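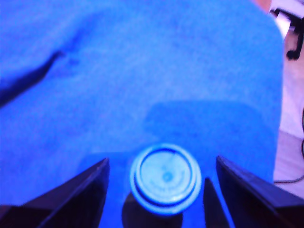

Bright blue cloth with a soft, slightly fuzzy surface. The crease at upper left looks closer to navy.

Blue (dyeing)

Blue is the color I get asked about most, so I've given it the longest entry in my home dyer's encyclopedia. I'll stick to cloth and yarn and leave paint for somebody else, because I know next to nothing about paint.

What counts as blue

Dyers split blue into more kinds than you'd think we need. There's sky, there's royal, there's navy, and there's a whole crowd of blues that lean toward violet or toward green. My friend Feven Gebru sorts hers by which way they lean and ignores how dark they are, and I've come around to doing the same (it makes matching a second batch so much easier!). A blue that leans violet will look richer under a warm lamp and a bit colder by a north window, so check your swatch in both places before you commit a whole blanket to it.

Where it comes from

For most of history, if you wanted blue cloth you wanted indigo or woad. Both are plants, and both give you the same coloring stuff, though woad leaves have a good deal less of it. The odd part is that indigo won't dissolve in plain water. You have to take the oxygen out of the vat first, which turns the liquid a yellowish green, and then the cloth comes up out of it green as well and goes blue in the air while you stand there grinning. I've done it for years and I still call people over to look.

Synthetic indigo reached the market at the end of the 1800s and pushed the plant kind aside pretty fast. These days a lot of blue cotton that isn't denim is colored with reactive dyes, which bond to the fiber itself. Wool and silk usually get acid dyes. Polyester needs disperse dyes and a lot of heat, and I don't do it at home.

Fastness

Fastness is how well a color stays put. Indigo sits mostly on and near the surface of the yarn, so it rubs off -- that's your jeans fading at the knees, and your fingers turning blue when you handle a new pair. Reactive blues hold up much better in the wash, provided you rinse out all the loose dye at the start. Carol Blackburn taught me to keep rinsing past the point where I was bored, and then do one more in hot water. She was right and I have the pillowcases to prove it.

Sunlight is another matter. Some blues fade evenly and some go a sad sort of gray. I hung test strips in the window of my workroom in Trimutstead one May and left them up all summer, and the two that I'd have bet on came out worst.

Texture and shade

The same dye bath will give you different blues on different cloth. Anything with a nap or a loop to it, like toweling or brushed knit, tends to look deeper and flatter than a smooth satin, which throws light back at you. Folds go darker still. If you're buying from a photo, remember that the crease may be showing you a shade you'll never see once the thing is laid flat.

Keeping records

Write everything down. I work in grams per 1,000 grams of dry fiber, so a pale blue might be a five and a strong one a 30, and I can scale it up or down without much thought. My notebook has 171 blues in it at the moment. Only 14 of them have a star, meaning I'd happily make them again, and one is just labeled "Hashini's curtains, ask her." (That's Hashini Navaratnam, and I did ask, and she couldn't remember either.)

See also

Indigo vat, starting and feeding
Mordants, and why indigo doesn't want one
Navy, uneven
Woad, growing from seed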